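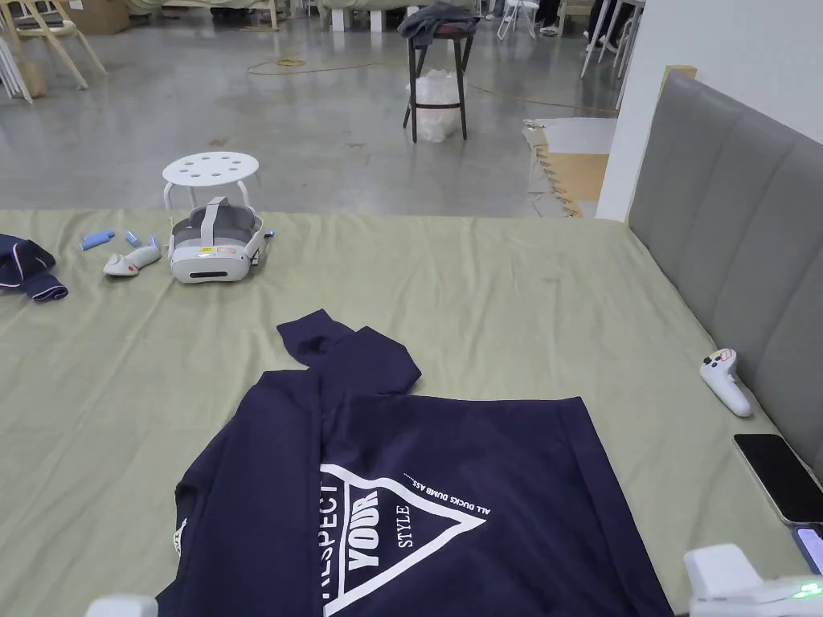
I've had the Skosa bed from Wirnach for 7 months now, long enough to stop being polite about it. Short version: I'd buy it again, with a grumble or two.

We went for the grey one with the tall padded headboard, the kind with stitched channels running up and down. It cost 400 with the slats included and the mattress extra. Delivery came in 3 boxes, and whoever packed the bolts deserves a medal (every bag was labelled!). The instructions are another matter. Page two shows the side rails the wrong way round and I had the whole thing half built before I noticed.

The headboard is lovely to lean on. I read in bed most nights and my old metal one used to leave stripes in my back, so this feels like proper luxury. It doesn't knock against the wall either, provided you tighten the legs again after the first few weeks. 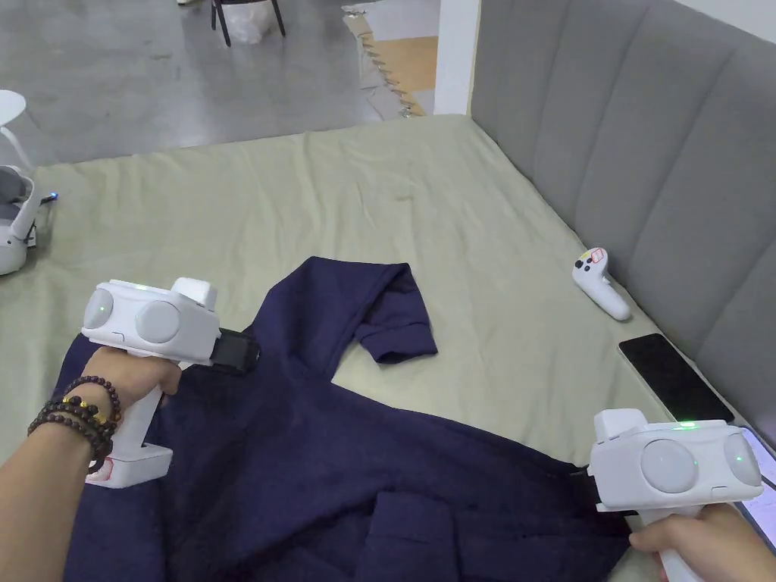 ## The bedding

I bought the Luvex fitted sheet at the same time, in sage green. I dithered over the colour for ages and nearly went for white – so glad I didn't. It's a soft, pale green that goes beautifully with the grey, and dark clothes show up nicely against it when I'm sorting the washing. It does ripple a bit towards the sides and I find myself tugging it straight most mornings. A deeper pocket would help.

It has washed well, no bobbling so far, and it dries on the line in an afternoon if there's any breeze. 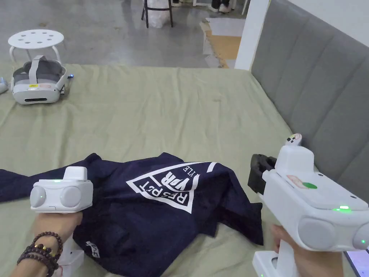

My other test for a bed is laundry, and I know that sounds daft, but I haven't got a table big enough to fold on. The old mattress was so saggy that everything slid into the middle. On this one I can spread a navy T-shirt right out, big white print and all, and still have space further up the bed for a headset. The height suits me too, no aching back by the end of the pile.

## Grumbles

Fluff gets down into the channels of the headboard and a cloth won't shift it. You need the narrow nozzle on the vacuum. There's also a faint creak on the left side when I sit down to put my socks on, and I've yet to find which bolt is to blame.

I did look at the Villalobos before ordering, with the drawers underneath, but I'd have had to shift the wardrobe to open them. Four stars for the bed, four for the sheet.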